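Two grippers and a sponge

At a shared workshop off Lowther Street, a pair of home-built hands is teaching a machine to tidy up

The workshop at Flendevmont has a lathe, two decent bandsaws, a kiln that works most of the time and, since autumn, a corner of grey carpet given over to a project called Pedelari. Members pay $286 a year for a key and a shelf. The Pedelari builders take up three shelves and have been asked about it more than once.

What they are building is a two-armed household helper, made at night and on days off, mainly from salvaged parts. The arms aren't finished. One has a shoulder and an elbow, the other is a box of bearings with a label on it. In the meantime the group has put its effort into the end that does the work, which is a pair of grippers a person can hold and use in place of their own fingers.

The idea is borrowed from research labs and cut down to suit a hobby budget. Someone picks up the grippers, does a chore with them, and the movement is recorded. Later on, the recordings are used to train the software that will run the arms. It means the slow part of the job can go ahead before there is a robot to speak of, and that anyone with a free hour can help.

The bodies and fingers have been redrawn often. Early fingers were too smooth and dropped anything with a curve to it. The next set gripped well but flexed at the root, so the recorded opening never matched the real one. The present shape is angular and fairly heavy, and it has stayed the same since May, a record for the project.

A session is dull to watch. The overhead lights at that end go off, the table is cleared, and one member sits down and moves a few things about until the count is up. Soft objects have had most of the attention lately, as they change shape when they're squeezed and the software has trouble with that.

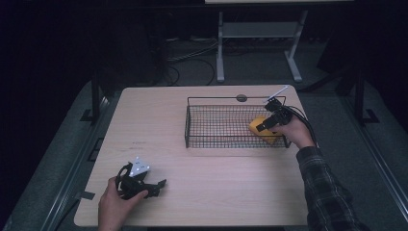

Soft things are the wrong place to start, according to Cluvow, the name used by a regular on the workshop's message board, who wrote that the group should have stuck with wooden blocks until one arm could lift its own weight. "You'll have a beautiful library of sponges and nothing to play it back on," the post went on. It drew a long thread, most of it friendly.

The builders' answer was that a yellow sponge in a wire basket is harder than it looks and closer to what they want the machine to do at home. A block sits where you put it. A sponge leans on things, and thin wire gives the fingers something to catch on. If the grip is wrong, they'd like to find out now, while a new finger costs a few dollars in material.

The small white plates on top of the grippers are there for tracking. The first ones were cut from a plastic ice cream lid and warped in the January heat, which spoiled a good share of the early recordings. The replacements are stiffer and sit on short posts, clear of the wrist.

Cables are the standing complaint. Going wireless was tried over a couple of weekends and given up when the signal dropped every time the dust extractor started next door. For now the leads stay, and whoever is using the grippers learns to keep a bit of slack beside the elbow.

At last check the group had 2837 recordings it was happy to keep, out of 3605 made. Most of the rejects were bumped tables, lost tracking, or a member stopping halfway to scratch their nose. The target is 3000, at which point the collecting stops for a while and the second arm gets built.

Money has been less of a worry than room. The carpet corner is wanted for a loom over winter, and Pedelari may have to shift to the mezzanine, where the floor bounces. A test up there with a borrowed table went poorly after somebody walked past with a wheelbarrow.

Anyone who wants a turn can come along after 6 pm when the roller door is up. Long sleeves are fine, but leave bracelets at home, and ask before moving the table.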